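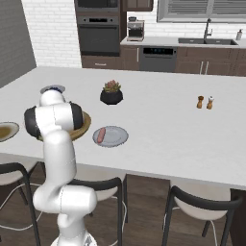
Kitchens Are Too Big Now

My wife and I looked at 19 houses before we bought the one we live in, and I remember the kitchens better than I remember anything else. Agents lead you to the kitchen first. In Prollville, where we started, every house built in the last ten years had an island in it, and some of those islands were larger than the bedroom I grew up in. I think this is a mistake, and I think people are paying a lot of money to make it.

I should say where I come from on this. I cooked for a living for 4 years, at a lunch place in Edbridge owned by Gilmar Portela. The cooking side of that kitchen was narrow enough that two people had to turn sideways to pass. We fed a full dining room out of it every day. From where I stood I could reach the stove, the sink, the cutting board, and the low refrigerator without moving my left foot. When Gilmar had the chance to take over the empty unit next door, he put tables in it and left the kitchen alone.

A home kitchen doesn't have to work that hard, but the same distances matter. You take something out, wash it, cut it, and put it over heat. If there is an island between the sink and the stove, you walk around the island. You do it with a pot of water, and you do it again with the pasta. My sister-in-law Rosângela has a house in Astden with a kitchen like this. She cooks in one corner of it, on a stretch of counter between the stove and the wall, and the island holds mail.

People who like islands say they are for company. Guests sit on the stools and talk to you while you cook. I have been the guest on the stool. It is fine for the length of one drink, and then your back hurts and you would like a chair. At my house people sit at the table, which is 4 steps from the stove, and I have never had trouble hearing anyone.

The other argument is baking. I give this one more credit. If you roll out dough every week, you need a wide flat surface, and the usual counter is too shallow for it. Taner Ateş, who lives across the street from us, bakes bread and has a big island, and he uses all of it. He would also be happy with a big table, and he has told me so. A table can be moved. You can put your knees under it. When you sell the house you can take it with you.

Then there is the cost. When we redid our own kitchen, the first plan we got called for taking out the wall to the dining room and putting an island where the wall had been. The stone alone was more than I had paid for my car. I asked the designer, Emerson Marinho, what the plan would look like if we kept the wall. He drew it in an afternoon. We kept the wall, moved the sink closer to the stove, and put shelves up to the ceiling. The island version would have given us more counter and less storage, and I don't know why that trade is offered so often without anyone mentioning it.

I also like having a wall. A kitchen is loud and it smells, and most nights there are dirty pans in it when dinner is ready. In an open plan you eat while looking at them. The fan over the stove runs while someone is trying to watch television. We used to rent an apartment on Rezende Street that was one large room, and if I fried onions at six o'clock the couch smelled of them until morning.

I understand that houses are sold by how they look, and a large clear counter looks good. It suggests that you will have people over and that there will be food out. I just don't think it should decide how the room is built. The counter is only clear on the day the agent comes.

If you are planning a kitchen, my advice is to cook dinner in the one you have and pay attention to where you stand. Most people stand in 2 places. Make those places good, with light over them and a drawer for knives within reach. Spend what is left on a better stove or a decent table. If there is still a large empty floor in the middle of the room, it is all right to leave it empty. Children will sit on it, and so will the dog.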